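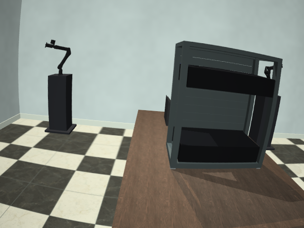 Open-fronted rack, long table.

Studio > Members > Frequently asked questions

Search this site Enter keyword Go

Frequently asked questions

We collected these questions from the emails we receive at Liten Pottery Studio. If your question is missing, please write to Ilona Sipos at the front desk. She answers in the order of arrival, usually in the same week.

Do I need experience to become a member?

For the beginner course, no. For open studio, yes, a little. You should be able to wedge your clay, centre it without help and clean a wheel properly. If you learned somewhere else, come on a Thursday evening and throw two or three small pieces with Ákos Halász, and he will tell you if open studio suits you or if a few lessons first would be better. There is no fee for this evening and you do not have to bring anything except an old towel.

How much is the membership?

$78 each month. It includes your wheel time, the hand tools, one shelf and the standard studio glazes. Clay and firing are paid separately. You can pause the membership for one month in every year without a fee, but please tell us before the month begins.

How long is one lesson?

90 minutes, and the last part of it is for cleaning. We know that many people would like to throw until the end, and then the next group waits in the corridor. Please stop when the teacher says so.

What clay do you sell?

Three kinds at the moment: a smooth white stoneware, a speckled buff stoneware and a darker body with fine grog that we call Marchuk. The last one is lovely for big jars and quite rough on the hands. Beginners start with the white. Porcelain we order only on request, and you must take the whole bag.

Can I bring my own clay?

Please ask first. The problem is not the wheel, it is the kiln. A low-fire earthenware can melt completely at our glaze temperature and ruin the shelf under it and also the work of other people. If you have the original bag with the label, bring it to Szabolcs Magyar, who looks after the firings. Clay without a label cannot go in, also not "just one small cup".

What temperature do you fire to?

Our glaze firing goes to 1,224 °C in an electric kiln, so the atmosphere is oxidation. Many recipes in books and on the internet are written for reduction and the colours will come out different here. Copper red, for example, will be green. The bisque is much lower and we do not change it for single pieces.

How long must I wait for my pots?

From finished throwing to the finished pot you should count on a month, sometimes more. Thick pieces dry slowly. Before Christmas everybody makes presents and the queue becomes long, so if you want a bowl for your mother, make it in October.

Why was my piece not fired?

Usually one of these:
– the bottom was still damp
– there was glaze on the foot or too near to it
– there was no name or mark
– the wall was so thick that we were worried for the neighbours in the kiln

You will find a paper note next to the piece. If the note says only "foot", take a wet sponge and wipe the bottom until you see clean clay, also inside the ring.

My glaze has small holes. What did I do wrong?

Maybe nothing. Pinholes can come from dust on the bisque, from a coat which is too thick, or from the clay itself. Next time, rinse the piece quickly under the tap and leave it overnight before you glaze. If you dip, hold it for a slow count of three and then out. The matte white is the most sensitive one – Orsolya Juhász teaches glazing and she uses it always thinner than the other colours.

Can I eat and drink from my pots?

The liner glazes marked with a blue lid are the ones we recommend for the inside of cups and plates. The crackle glaze and the dry textured ones are for the outside, or for vases. If the surface is crazed, do not keep food in it. Unglazed stoneware can be all right for a plant pot.

Can I put them in the dishwasher?

Most members do. I still wash mine by hand. Anything with gold lustre must not go into the dishwasher or the microwave.

How do I book a wheel?

Through Workura, the booking page. Your login arrives with the welcome email. You can hold two bookings at one time, and when one is used you can make the next. Please cancel if you cannot come. It takes one click and another member will be happy.

May children come?

From eight years old in the family class, together with an adult. In open studio the minimum age is 16.

Do you repair broken ceramics?

No, we are sorry. Zulema Gaete gives a weekend class in mending with lacquer once or twice a year, and there you can bring your own broken piece. The dates are in the newsletter.

Can I sell what I make?

Yes, if it is your own work. What we cannot allow is production in large numbers during open studio, because the kiln space is shared. If you have an order for a café or a shop, talk with us about renting a whole firing.

Where can I park?

Behind the building, on the side of the old Broltico warehouse. The spaces near the roller door must stay free for deliveries in the morning. Bicycles can come inside, in the corridor on the left.

This site uses cookies to remember your settings. Accept Decline Read more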